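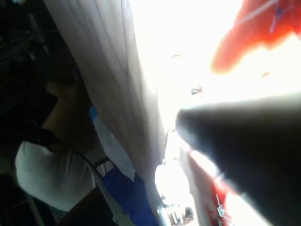

**Autoexposición en la cámara de muñeca: ¿fijar o dejar libre?**

**hawi_g** · 16 de enero de 2026

Con luz de ventana de frente, el segmentador de tela pierde el borde derecho de la cortina: todo lo que linda con la zona saturada sale como fondo. Uso Treltomano 2.1, AE libre, control a 20 Hz. De 42 episodios, 12 tienen tramos así. He probado a fijar la exposición a 4 ms y entonces el lado oscuro de la habitación queda en negro.

¿Alguien lo resuelve sin tocar el hardware?

**kumsa_dev**

Fija también la ganancia. Si solo fijas el tiempo, el driver compensa por el otro lado y la política ve saltos de brillo entre fotogramas.

**b.abdella**

No estoy de acuerdo con fijar nada. En Londo medimos la AE sobre una ROI central y excluimos la máscara del dedo, que se calcula con la cinemática directa. Un dedo gris oscuro que ocupa media imagen arrastra la medición hacia arriba y te quema el resto.

**kumsa_dev**

Eso exige una calibración mano-ojo decente. Con 40 ms de desfase entre encóder e imagen, la máscara no cae donde toca.

**b.abdella**

Pues se corrige el desfase. Storudska trae `time_offset_ms` en el nodo de sincronización.

**hawi_g**

Máscara aplicada, dilatada 12 px. El borde de la tela mejora; la zona quemada sigue igual, y ahí no hay dato que recuperar. Y otra duda: ¿descartáis los tramos con una persona estirando el brazo hacia la tela o los dejáis en el conjunto?

**b.abdella**

Los dejo, con etiqueta aparte. El planificador tiene que verlos.

**kumsa_dev**

Yo los quito del entrenamiento y los guardo para validación. Sube un bag corto y comparo las dos opciones.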